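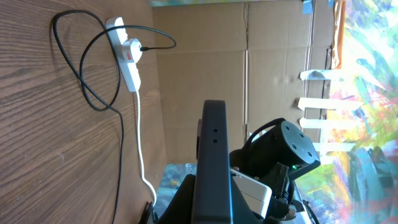

Power strip and cables on the wooden tabletop

Clubs > Pluvstead Harriers > Minutes

Pluvstead Harriers – road running section
Minutes of meeting held 2022-01-04

Chair: Peiyu Tang

1. Previous minutes
The December minutes were accepted with one correction. The relay leg reported as a course best was hand-timed and will be listed that way.

2. Half marathon
The course has to be remeasured before entries open. The turn at Zhuravel Road has moved because of the new median, and last year's times cannot stand as course records until the difference is known. Peiyu will book the measurer. Entry fee stays at $20. The proposal to add a wheelchair start four minutes ahead of the main field was agreed.

3. Track sessions
Tuesday intervals continue at the Plevasent track. Lanes one and two are closed for resurfacing, so the 4,000 meter time trial is put off until they reopen. Members asked for an earlier start for the juniors. Agreed – juniors at 5:30, seniors to follow.

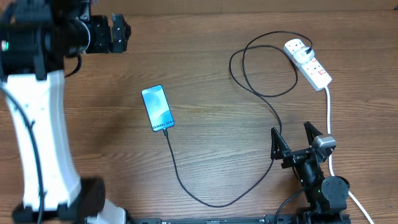

Tabletop with robot arm at left

4. Timing
Chip rental from Uveo was discussed. The quote covers 80 chips and one mat. Last year's race had over that number of finishers, so a second quote is needed with a mat at halfway as well. Hand timing stays as backup at the finish.

5. Team selection
Cross country team to be picked on the two best results from three races. A runner who misses a race through injury may ask to have a road 10K counted instead. One vote against.

6. Other business
Club singlets are out of stock in small and medium. Reorder to go in with the spring order. Lost property from the relay is still at the track office.

Next meeting: first week of next month, same time.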